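Can a Robot Put the Groceries Away Yet?

I get asked this more than how to clean a cast iron pan, so it gets its own page on the tips site. Short version: fruit, sort of. Everything else, keep your sleeves rolled up.

My test for any of these kitchen helpers is a mango. Forget the cereal box, anything can grab a cereal box! A mango is smooth, it's heavier at one end, it rolls when you nudge it, and if you squeeze too hard you won't see the bruise until tomorrow. Set one on a wood table and ask the machine to move it into a basket. That's the whole job, and my four-year-old niece does it between bites of toast.

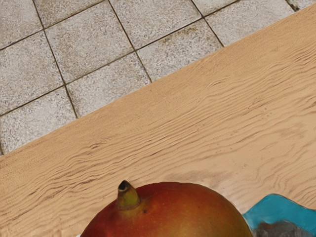
Raymonde Melnyk wrote in to say she doesn't care how slow it is. If it takes 15 minutes to clear the table while she's in the bath, that's 15 minutes she didn't spend clearing the table, and she'd only want to hear from it if something hit the floor.

Fair enough, Raymonde, and I've come around to that a bit. Speed matters less than I used to think. What I can't forgive is dropping fruit from a height. The Plirkero demo I went to in November let go way too early, and you could hear the thud from the back row. I'd want the thing to lower its hand right down into the basket, feel the bottom, and then open up.

Wicker makes that harder (so many little gaps and ends to snag on), but I'm not switching to a plastic bin to please a machine.

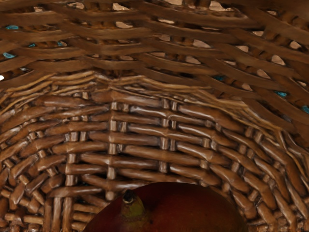 If you're storing mangoes by hand like the rest of us, a few things that work in my kitchen:

Keep firm ones on the counter and check them every morning with a gentle press near the stem.

Don't stack them. One layer, with a dish towel under them if your basket is rough.

Once they give a little, move them to the fridge.

As for buying a robot to do it, the Pruvach people quoted me 400 a month. I'll keep carrying my own mangoes for now.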